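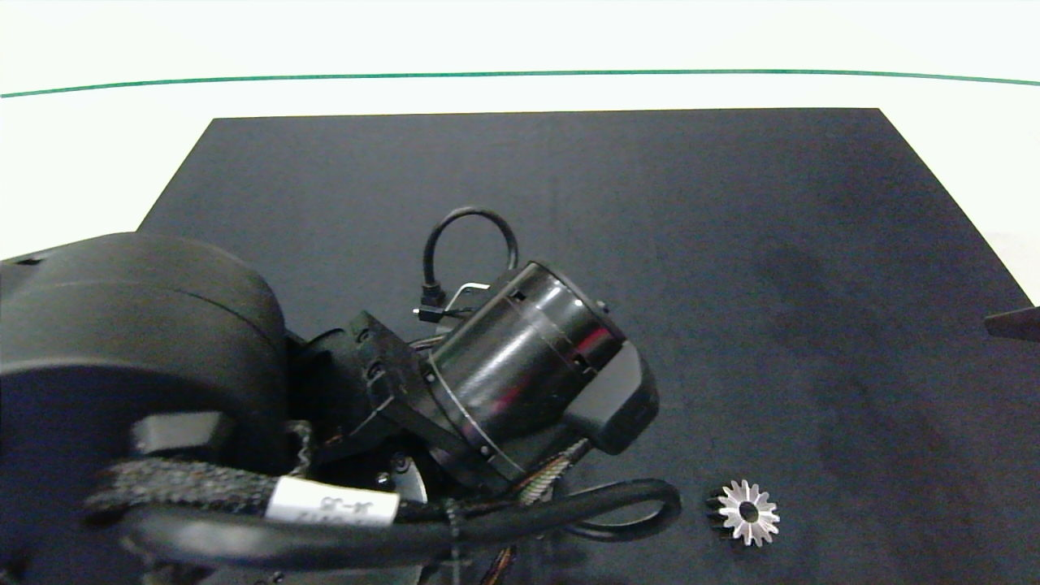

I finally got out to the Grokow drone range last Sunday, and wow, it has grown since my last visit! They've opened a second launch strip on the north side, 331 feet long, so the fixed-wing folks don't have to wait for the quadcopters to clear out anymore. I watched the Enanari team fly its new survey plane out over the reservoir and back in a pretty stiff crosswind. It was in the air for 59 minutes and came down a little sideways (I may have yelped).
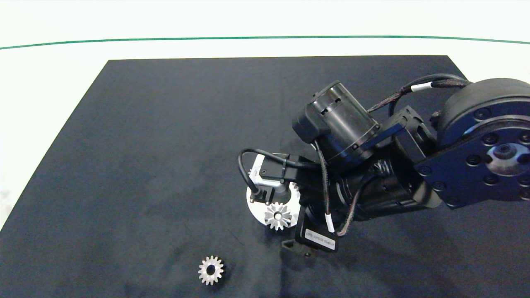 The other big news is the night-flying course, which Hegazy is running at the range through August. It costs $200, covers lights, spotters and the paperwork, and there are 35 seats. I've already grabbed mine. You'll need your own aircraft, and if it's a Draludeck, update the firmware before you come, as the Wi-Fi in the hangar is painfully slow. Sign-up sheets are at the front desk until 5 p.m., or just reply to this newsletter and I'll pass your name along.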